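Review: the Kodside capture glove, after 300 demos
July, posted 9:40 pm by the bench editor

So I've had the Kodside glove for long enough now to have opinions, and I have a lot of them! If you haven't been following along, I'm trying to teach a small arm to do boring tabletop stuff (pick up a bottle, put it in a bowl, take it back out again) and the part that eats all my time is gathering the examples. The learning side is mostly waiting. The demos are where you sweat.

Before this I was doing everything with a Rekport leader arm, the kind you grab and push around while the follower copies you. I like it fine. It's also slow and stiff, and after an hour my shoulder feels like I painted a ceiling. The glove is a different deal. You put it on, the markers on the back of the hand give you the wrist pose, the tracking pieces on the fingers give you the rest, and you just do the task with your own hand.

Setup first. Sizing is the weak spot. You get 2 sizes in the box, and I'm between them. I went with the smaller one and it's snug across the knuckles, fine for twenty minutes, annoying after forty. The finger pieces clip on and they do stay put, though the thumb one likes to twist if you pinch hard, and a twisted thumb ruins the take in a way you won't notice until you replay it. I now replay every tenth take. Tedious, but I lost a whole evening once by not doing it.

Calibration is hold flat, make a fist, touch each fingertip to the thumb, done. I redo it every time the glove comes off. The manual says you don't have to. The manual is wrong, at least for my hand.

Okay, numbers, for those of you who scroll straight to them. I recorded 300 demos of the bottle task and kept 232. Most of the ones I threw out were marker dropouts, when I'd rolled my wrist so far that the camera lost the cube, and the rest were me being sloppy. With the leader arm I kept a bigger share, but I'd never have had the patience to record that many in the first place.

Software is the Sisodia recorder, which comes bundled. It's plain and I love it. Foot pedal starts a take, foot pedal ends it, long press bins it. No mouse needed, which matters a lot when one hand is wearing a gadget. The export is clean too. My only gripe is that it names files by counter and starts the counter over if you restart it, so please make a new folder each session or you'll be sorry (I was).

The cable, though. There is so much cable. The glove is tethered to a box on the desk and the lead is always where your elbow wants to be. I've tried taping it, clipping it to my sleeve, and running it off the front of the desk, and the last one is the best so far. It still tugs a little on long reaches, and you can see the tug in the wrist data if you plot it. Small tip - do your far reaches early in the session, before you get lazy and start leaning.

One more thing on variety. It's so tempting to grab the bottle the same way every time, since your hand wants to. Change the bottle's spot, change the bowl's spot, come in from a weird angle now and then. My first batch was super tidy and the policy I trained on it fell apart as soon as I moved the bowl.

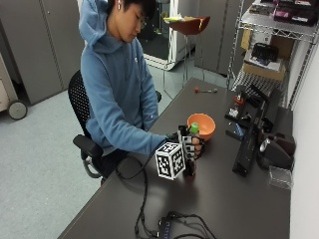 Switched from the Porkero glove to this one last winter and the finger tracking is way better, but I'd push back on recalibrating every time. I passed 2,000 takes on mine and only redo it when the thumb looks off in replay. Saves me a ton of time. Totally agree about the counter thing, it got me too.

Fair enough, and maybe my thumb is just difficult! I'll try a session your way and compare the replays.

Would I buy it again? Yes, if you're doing hand-sized tasks at a desk and you can live with a wire. If your job needs big arm movements, or you want to walk around, wait for something cordless. And try a friend's on first if you've got in-between hands like me.

Related items
Rekport leader arm: one year of sore shoulders
Foot pedals for recording, cheap and less cheap
How I sort good takes from bad ones
Porkero glove, first look

Last updated in July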